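Sec. 4 - Teaching the CPU task by remote (Trilance arm, Plirnness pendant)

Do sec. 3 first. Homing, grip zero, e-stop check. Don't skip the e-stop.

**Before you drive**

1. Tower open, on its side, clamped. PC unplugged from the wall.
2. Load plate open, lever up. Do this by hand, not with the arm.
3. Pendant to SLOW. Speed cap 15.
4. Open a new task in Manalo. Name it now, renaming later breaks the replay link.

**Approach**

5. Bring the chip in from the bottom side of the board. Keep it low and clear of the open plate.
6. Stop short of the socket. Check tilt in the wrist view.
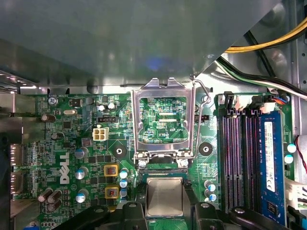
*Fig. 4-1. Chip held between the fingers, just below the socket. Slight tilt, level it before going on.*

7. Roll the wrist in small taps till the chip is flat. Long presses overshoot.
8. Match the corner mark and notches. Wrong way round = abort, back off, re-grip.

> **CAUTION:** Never push down to "help" it seat. Socket contacts bend and thats the end of the board.

**Release**

9. Lower till the force bar just moves. Open fingers. Wait for the beep.
10. Lift straight up, no sideways until you're well clear.
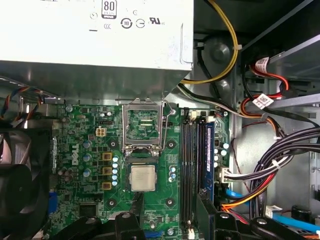
Isside adds that a slow release teaches better than a fast one, and asks operators to hold still almost 15 ticks after the beep so the replay gets a clean end point.

11. Press MARK, then SAVE. A demo without a MARK gets thrown out at import.

**Moving near the power supply**

Tight up there. The supply hangs over the board and the wrist camera looses sight of things fast. Go around it, never under.

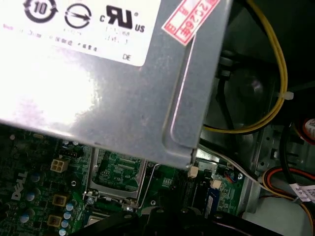 Set a keep-out box over the supply and the cable bundles (Manalo > Zones > Add). Make it a bit bigger than you think. If the arm stalls at the zone wall, back out the way you came, don't jog sideways.

**Repeat demos**

12. Change the start pose a little each time. Same pose every run = robot only learns that pose.
13. Keep the bad ones too, tag them FAIL. Log limit is 800 demos per task, export before you hit it.
14. Last check before each run: chip level, fingers square, lever out of the way.

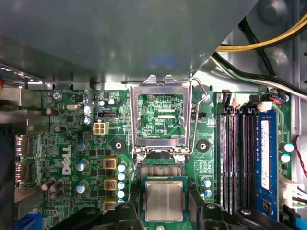 15. Run playback at SLOW, hand on the e-stop. Good? Raise the speed one notch and run it again. Playback at 100 is for signed-off tasks only.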